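Remham Outings Registration Data

README for the member outings and guest registration files

Last updated Apr 22, 2024

What this is

These files hold the registration records for day outings run by the Remham alumni and friends group. Each outing has a bus, a main event (usually a matinee or a museum visit), and a lunch. Members sign up for themselves and may add one guest. The files were put together so the people who plan the outings can see which trips fill up, how often members bring guests, and how late the cancellations come in.

The first version was exported by Simone Coutinho from the old sign-up form. Ariel Macapagal merged it with the records from Harnico, the form we use now, and fixed the column names so both sets line up.

Files

outings.csv — one row per outing, 10 rows in all
registrations.csv — one row per registration, 456 rows
guests.csv — one row per guest, 260 rows
notes.txt — loose notes on single records, not needed for most uses

Columns in outings.csv

outing_id: short code, such as PLU-A for the first Plurundale theater trip
title: the name shown on the sign-up page
venue: main stop of the day
member_price: whole dollars
guest_price: whole dollars, always higher than the member price
capacity: seats on the bus, minus the ones held for hosts
lunch: included, own, or none

Columns in registrations.csv

reg_id: a running number with no meaning beyond order of entry
outing_id: matches outings.csv
member_key: a scrambled key, the same for one member across all outings
status: paid, waitlist, canceled, or moved
days_before: whole days between sign-up and the outing
bus_stop: main lot or Enriquez Street
meal_choice: blank if lunch is not included

Columns in guests.csv are the same as above, except that guests have no member_key. Use reg_id to find the member who brought them.
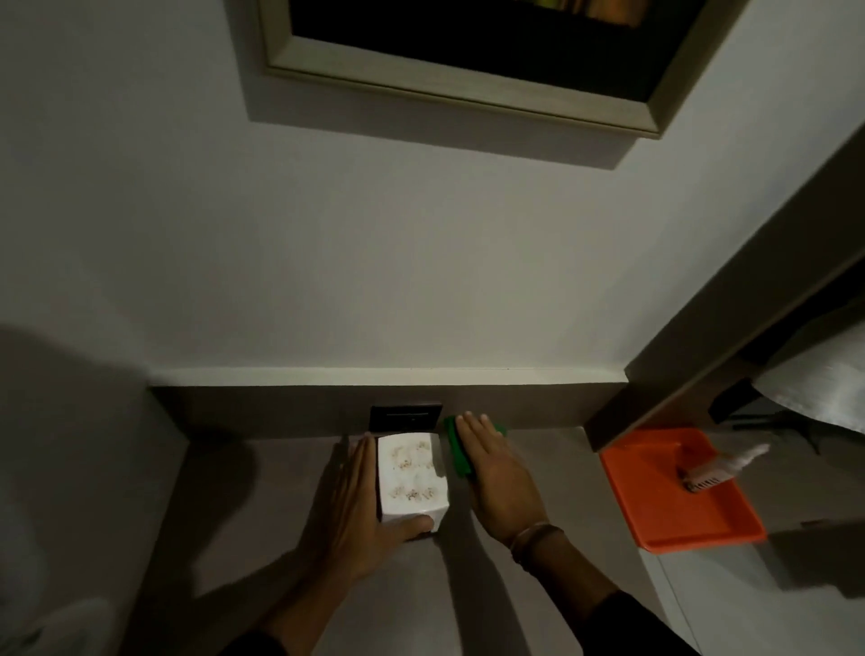 A guest row is only created when the guest form was filled in. On the old form it was possible to pay the guest price and skip the guest's details. Those records have a payment in registrations.csv and nothing in guests.csv. We left them as they were. If you want the number of people on the bus, use the host's count in notes.txt where there is one.

The status "moved" means the member switched to another outing and the payment went with them. The new registration has its own reg_id. If you add up paid and moved rows you will count those members twice, so drop the moved rows first.

Waitlist rows need some care too. The old form put people on the waitlist by hand, and a few were let onto the bus without the status being changed. Harnico does this on its own and those rows should be right.

What was removed

Names, phone numbers, email addresses, and street addresses are gone from all files. Meal notes that mentioned a health condition were cut down to the meal choice only. The member keys can't be turned back into names without a list that is kept separately by the office.

Known problems

Prices for the June garden trip were changed after sign-up opened. outings.csv has the later price — early sign-ups paid less.

The bus_stop column is blank for 3 outings that had a single pickup point.

days_before is wrong for any registration taken over the phone. The date entered is the day it was typed in, and this could be about a week after the call.

Use

The files may be used for planning outings and for class projects within the group. Please don't post them elsewhere or combine them with other member lists. Money totals here won't match the office books, which also include refunds and bus deposits.

Corrections go to Ariel Macapagal. Please include the reg_id and the name of the file. Questions about the old form go to Simone Coutinho, who still has the blank copies and the original sign-up instructions.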